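Trucos de taller: cómo grabar buenas demostraciones con bolsas de plástico

Si llevas un tiempo grabando demostraciones con pinzas de mano para entrenar una política, ya sabrás que los cubos y las tazas se dejan querer. Las bolsas finas son otra historia, ¡y a mí me encantan! Cada vez que las agarras caen de una forma distinta, y esa variedad es justo lo que le falta a casi todos los conjuntos de datos caseros. En el taller de Branamwood llevamos ya 171 episodios de bolsas y bolsitas, y estos son los apuntes que hemos ido pegando en la pared.

Antes de empezar

Despeja la mesa, pero sin pasarte. Un par de cosas pequeñas por ahí le vienen bien al modelo, que tarde o temprano tendrá que trabajar en mesas de verdad. Lo que sí conviene quitar son los objetos a los que la bolsa se pueda enganchar: tijeras abiertas, bridas cortadas, cinta adhesiva con el borde levantado.

Elige bolsas de color. Las transparentes del todo se confunden con la madera clara y luego cuesta muchísimo saber dónde acaba el plástico. Rosa, azul o verde, cualquiera que contraste con la mesa (las amarillas nos dieron guerra con la lámpara cálida).

Limpia las puntas de los dedos de la pinza con un paño apenas húmedo cada 13 tomas. El polvo las vuelve resbaladizas y acabas apretando más de la cuenta sin notarlo.

Durante la toma

Acércate despacio y cierra pronto. Con una taza puedes corregir en el último momento; con una bolsa, el simple aire que empujas al llegar ya la mueve. Gaetano Piras, que tiene un pulso envidiable, deja la pinza quieta un instante antes de cerrar, y sus episodios son los más limpios que tenemos.

Agarra con una pinza y ordena con la otra. Si las dos tiran a la vez, la bolsa se tensa y se pierde la forma natural de los pliegues. Lo que mejor nos funciona es sujetar por la parte abultada y dejar que el resto cuelgue por su cuenta.

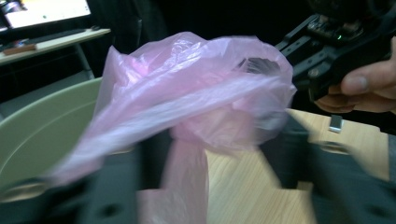
La bolsa rosa junto al cuenco verde salvia, con una tira larga colgando.

Cambia el recipiente a menudo. Un cuenco ancho perdona casi todo, así que empieza por ahí para coger ritmo y pasa después a cajas, cestas y botes de boca estrecha. Eso sí, apunta cuál has usado en cada tanda. Nosotros ponemos el nombre del recipiente al principio del archivo y nos ahorramos un buen rato de búsqueda.

¡No tires los fallos! Si la bolsa se te escapa y la recuperas, sigue grabando hasta el final. Esas recuperaciones valen oro, y Paraschiva Avram insiste en marcarlas con una etiqueta propia para poder darles más peso en el entrenamiento. Solo descartamos las tomas en las que alguien se para a hablar o el seguimiento de la posición se pierde.

Ojo con la luz

El plástico arrugado brilla por todas partes. Prueba a poner papel vegetal delante de la lámpara, o rebota la luz en una pared blanca. Si subes la velocidad de obturación tendrás menos desenfoque, pero necesitarás más luz, de modo que toca buscar el punto medio. Un poco de borrón en los movimientos rápidos no nos ha estropeado nada hasta ahora.

Al terminar

Revisa las 2 primeras tomas y la última antes de recoger la mesa. Si la calibración se ha ido, lo verás ahí y todavía estarás a tiempo de repetir.

Guarda las bolsas sin doblar, hechas un gurruño en una caja. Dobladas cogen marcas rectas y durante varios episodios caen todas igual.

Para la próxima tanda queremos llegar a 192 episodios y meter por fin las bolsas con asas, que se enredan de maravilla. Si tienes algún truco para soltarlas sin que se queden pegadas al dedo de la pinza, déjalo en los comentarios, que en diciembre lo probamos.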